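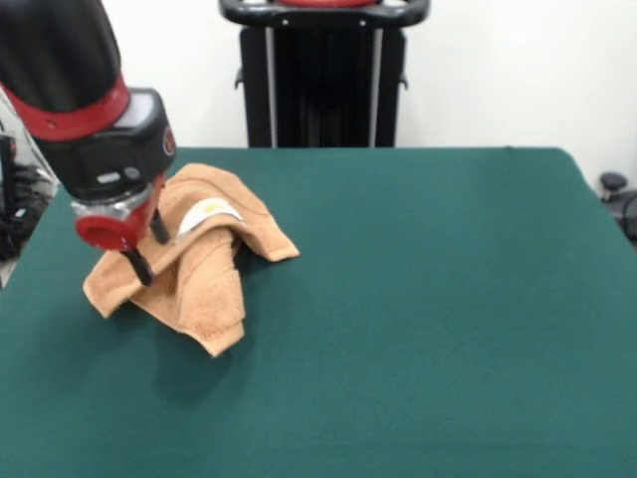 Courses > Popular Music > Listening to Heavy Music > Week 6 handout

Week 6: How a metal song gets its weight

Last updated: November

Hi all. These are my notes from Thursday, cleaned up a little for the people who were out (and for those of you who were in the room but got stuck on the drum stuff, which was most of us at one point or another!).

We started with tuning. A guitar in standard tuning has a low E. Drop that one string down to D and two things happen: you get a lower bottom note, and you can play a power chord across the three lowest strings with one finger. That's why so many drop D riffs slide up and down the neck so fast. Go try it if you have a guitar at home. Tune by ear first, then check.

Then palm muting. You rest the side of your picking hand on the strings right by the bridge, and the note turns into a short chug. I played you the first riff from "Hilau" by Arerska twice, once muted and once wide open, and I still think the open version sounds like a totally different band. Same notes! Write that down, it comes back in the essay.

Drums, part one. Half time feel. The tempo doesn't change, but the snare lands on beat 3 instead of on 2 and 4, so everything seems to slow down and get huge. Most breakdowns work this way. Tap your foot to the hi-hat and you'll notice your foot never changes speed.

Drums, part two. The blast beat. Kick and snare very fast, either trading off or together, with a cymbal riding on top. Oduor Nzioka asked if a blast beat makes a song feel faster or slower, and I gave a bad answer, so let me try again. If the guitar chords change slowly over the top, your ear can follow the chords and the drums blur into a kind of hiss. If the guitars are picking new notes just as fast, you feel the speed. Listen for what the chords are doing before you decide.

Vocals we only got ten minutes on. Growl is low, scream is high, and a clean voice is just singing. Plenty of bands put a growl and a clean voice in the same chorus, and I want you to say which one carries the tune. More on this next week.

For next time

- Read the Cortés chapter, pages 13 on. Skip the tables.
- Listen to side two of "Derley" with headphones, all the way through, no phone.
- Mark every spot where the snare moves to beat 3. Minutes and seconds please.
- Bring one song of your own. Any kind of metal, any decade, under six minutes or I'll fade it out.

The essay is 1240 words, and I do mean the main text, so your song list goes on its own page. Pick one song and one of the four things above.

Room 486 again, and the good speakers should be back.

13 comments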